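*Notas del ponente. Charla: «Leer un prospecto sin perderse». Marcelino Rivas, biblioteca de Montoya, diciembre. Versión para llevar en papel.*

## Antes de empezar

- Comprobar el micro de solapa. El de mano acopla junto a la ventana.
- Dejar los folletos en la mesa de la entrada, no repartirlos hasta el final.
- Decir al principio que no soy médico. Trabajo redactando textos para pacientes y de eso voy a hablar.

## Arranque (5 min)

Empezar con la pregunta a mano alzada: quién ha leído entero el último prospecto que abrió. Esperar. No comentar el resultado, pasar directamente a la siguiente: quién lo dobló después como venía. Ahí suelen reírse.

Contar lo de mi madre con la lupa. Versión corta. La larga se come el tiempo de las preguntas.

Idea que tiene que quedar: un prospecto se consulta, igual que un diccionario. Casi nadie necesita leerlo de arriba abajo, pero conviene saber en qué apartado está cada cosa.

## Los apartados (15 min)

Ir despacio. Escribir los títulos en la pizarra a medida que salen.

1. Qué es y para qué se utiliza. Sirve para confirmar que tengo en la mano lo que me han recetado.
2. Qué necesita saber antes de empezar. Alergias, otros medicamentos, embarazo, conducción. Es el apartado que más gente se salta.
3. Cómo tomarlo. Incluye qué hacer si se olvida una dosis. Leer en voz alta el fragmento del prospecto inventado de Hesonel que llevo en la carpeta y pedir a alguien que lo explique con sus palabras.
4. Efectos adversos. Parar aquí. Explicar que «frecuente» y «raro» tienen un significado fijado y que van ordenados por frecuencia. Mucha gente lee la lista como si todo fuera igual de probable.
5. Conservación.
6. Contenido del envase e información adicional.

En el ejercicio de Hesonel, el texto original tenía 730 palabras y la versión reescrita se quedó en 400. Enseñar las dos hojas juntas. Preguntar qué falta en la corta. La respuesta es que falta una advertencia sobre el alcohol, que quité a propósito. Dejar que la encuentren.

## El envase también se lee (5 min)

Pasar del papel al envase. La etiqueta tiene poco sitio y hay que elegir qué se pone en ella. 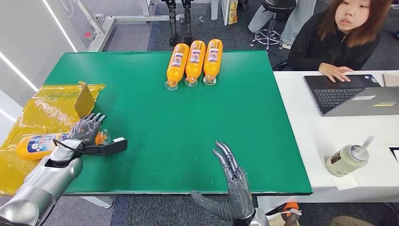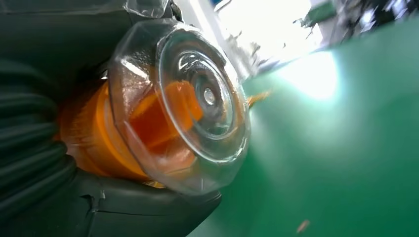 *Tiempo de lectura de estas notas: 3 min*

Hablar de la caducidad y de la diferencia con el plazo una vez abierto, que en jarabes y colirios importa mucho. Consejo práctico: escribir la fecha de apertura con rotulador en la caja.

No pasar las pastillas a otro bote. Si alguien usa pastillero, que guarde la caja y el prospecto hasta terminar el tratamiento. Aquí siempre preguntan por los pastilleros semanales. Contestar que lo consulten en su farmacia, porque algunos comprimidos no se deben sacar del blíster con antelación.

## Palabras que confunden (10 min)

- «Contraindicado»: no se debe tomar. En los talleres hay quien lo entiende como «con precaución».
- «Excipiente»: lo que lleva aparte del principio activo. Mencionar la lactosa.
- «Vía oral»: por la boca, tragado. «Sublingual» es otra cosa.
- «En ayunas»: preguntar a la sala qué entiende. Salen respuestas muy distintas, desde «sin desayunar» hasta «sin beber agua».
- «Cada ocho horas» frente a «tres veces al día». Dibujar el reloj en la pizarra. Si hay dudas, preguntar a quien lo recetó.

Si voy mal de tiempo, saltar «excipiente».

## Ejercicio por parejas (10 min)

Repartir la ficha de Trumeo, otro nombre de pega. Tres preguntas por pareja, lápiz, sin móviles. Pasar por las mesas y ayudar con la letra pequeña; llevo copias ampliadas. Corregir en voz alta, sin señalar a nadie.

## Preguntas

Las que se repiten:

- *¿Vale el prospecto que encuentro en internet?* Mejor buscarlo en la web de la agencia de medicamentos. Comprobar que coincidan el nombre, la dosis y la forma.
- *¿Y si el efecto que noto no sale en la lista?* Avisar al médico o al farmacéutico. También se puede notificar.
- *¿Dónde tiro lo que sobra?* En el punto de recogida de la farmacia, con la caja y el prospecto.

No responder a casos personales delante de la sala.

## Al terminar

Folletos, hoja de firmas, devolver el mando del proyector en el mostrador. La ficha de Trovby se queda para la segunda sesión.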